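Against the bookend pair

Most homes that own books also own a pair of bookends, and most of those pairs do their job badly. I have sorted and shelved private collections for 14 years, and my view is that the zigzag rack should replace the weighted bookend on any open surface: a desk, a side table, the top of a low cabinet.

The weighted bookend works by friction. It holds a row upright only while the row is full enough to press against it. Take out three volumes and the pressure is gone. The rest lean, the end block slides, and the book at the bottom of the lean carries the load on one corner of its board. Hardcovers survive this for a while. Picture books, which are tall, thin and wide, do not. The spine twists and the text block begins to pull out of the case within a year or two of daily use.

A zigzag rack works by geometry. Each fold gives one book its own slot and two faces to rest against. Removing a book has no effect on its neighbor. The footprint stays fixed and the lean of any one book is limited by the width of the slot. A light rack has to be loaded from both ends toward the middle or it may shift, and I consider that a fair price.

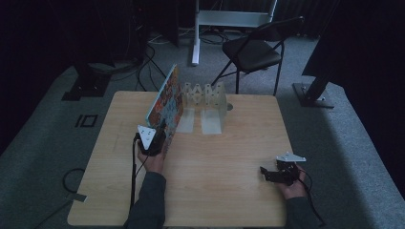

How many books should go in each slot? One, or two if both are thin paperbacks.

People resist that answer. They see a folded rack and want to fill it the way they fill a shelf. Eero Toivonen, who taught me shelving, used to load racks two and three deep and defended it on grounds of capacity. I disagree with him still. A rack is for the books in current use. Capacity is what the shelf is for, and a household with 200 children's books needs both.

Material matters less than the catalogs suggest. I have used the Helum rack in wire and the Dillivum in molded plastic, and the difference in daily use is small. Wire marks soft covers if the books are left in place through a warm summer. Plastic is kinder to covers but lighter, so it wants a surface with some grip. What I check first is slot depth — anything shallower than a third of the book's width lets a large format tip forward.

The table itself should be square or close to it, and clear at the front for the width of an open book. Put the rack toward the back. Tall books go at the ends and short ones in the center, so a hand coming in from either side meets a cover it can grip low down, near the board edge, and not the head of the spine.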